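Chapter 6
Handling and Folding Soft Goods

After reading this chapter you should be able to:
Name the parts of a knit item that stretch first
Set up a work surface for folding
Open out a bunched cloth without pulling it out of shape
Choose between a flat fold and a roll

When Inês Brandão took over the linen room at the Drisommont, a hotel with 200 beds, the shelves held 3,842 pieces and no two stacks were the same height. Towels had been folded in thirds on one shift and in quarters on the next. Knit cloths were pushed in wherever there was a gap. Her first order was for tables.

A folding surface should be flat, pale and larger than the largest item you expect to fold. Lint and stray threads show up well on white. Many workrooms lay a board over an ordinary table, leaving the table edge bare so that the board can be lifted and wiped down. Clips, pins and small tools belong at the sides, out of the path of the cloth. 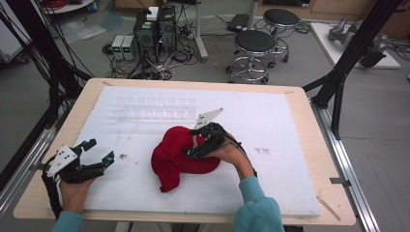 Knit fabric needs more care than woven fabric at this stage. Its loops give when pulled, and a corner that is tugged hard may stay long after the rest has relaxed. Lift a bunched cloth from one point and let its weight do part of the work. Then find a second point — an edge is better than the middle — and draw the two apart slowly until the cloth lies open. Smooth from the center outward. Do not fold until all four corners can be seen.

Section 6.1 looks at edges and hems. Section 6.2 covers the flat fold, and Section 6.3 the roll, which Brandão's staff came to prefer for small knit cloths. The exercises at the end of the chapter call for one woven towel and two knit cloths of different weights.

Key terms: grain, hem, loop, nap, selvage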